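Dundico Shared Workroom - Room 2
Walk-round checklist, with comments
Filled in by: Roksolana Yatsenko
Date: Mar 10, 2021

1. Door opens fully and closes by itself - YES
It closes rather firmly, so do mind your fingers if you're coming through with a tray. I've asked for the closer to be eased a little before June, when the evening classes come back.

2. Walkways clear - YES, after a tidy
Two boxes marked Tkachuk were standing just inside the door when I arrived. I've moved them to the bottom shelf of the store and left a note for Janaína Cavalcanti, who I think was expecting them.

3. Sockets and leads - ONE COMMENT
All sound, apart from the extension lead by the window, which has a nick in its outer cover. I've taken it out of use and put it in the drawer of my desk, where it can't tempt anyone. Please don't go looking for it! A new one is on order, reference 991.

4. Lighting - YES
Every tube is working and the one that used to flicker has been lovely and steady all month.

5. First aid box - RESTOCK
Plenty of plasters, but only one eye wash pod left and the tape has gone altogether. I'd like us to keep nine pods if the box will hold them, as they do get used in the warmer months.

6. Extinguisher - YES
Pin and seal in place, needle in the green, and the label facing outwards so that people can read it.

7. Chairs and stools - YES
I sat on every one of them, which took longer than you'd think and was very pleasant. The wobbly stool has had its foot replaced by Brustik and is fit to go back in the room.

8. Floor - YES
Dry and swept. The mat by the sink had curled at one corner, so I've turned it round and will look again next time.

9. White table - LEFT OPEN
The top is smooth and plain, and I'm fond of it because crumbs and spills show up so well. There is one tiny clear droplet or bead on it. I can't say which, so please wipe it up if it's wet and pick it up if it isn't, and then go over the whole top with a soft cloth and the Hikance spray. No scourers, please - a matte surface like this one shows every scratch. Sign below once it's done.

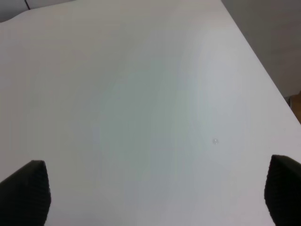 Table wiped by: ....................
Extension lead replaced by: ....................
First aid box restocked by: ....................

When all three lines are signed, the sheet goes in the green folder behind the office door, and a copy comes to me.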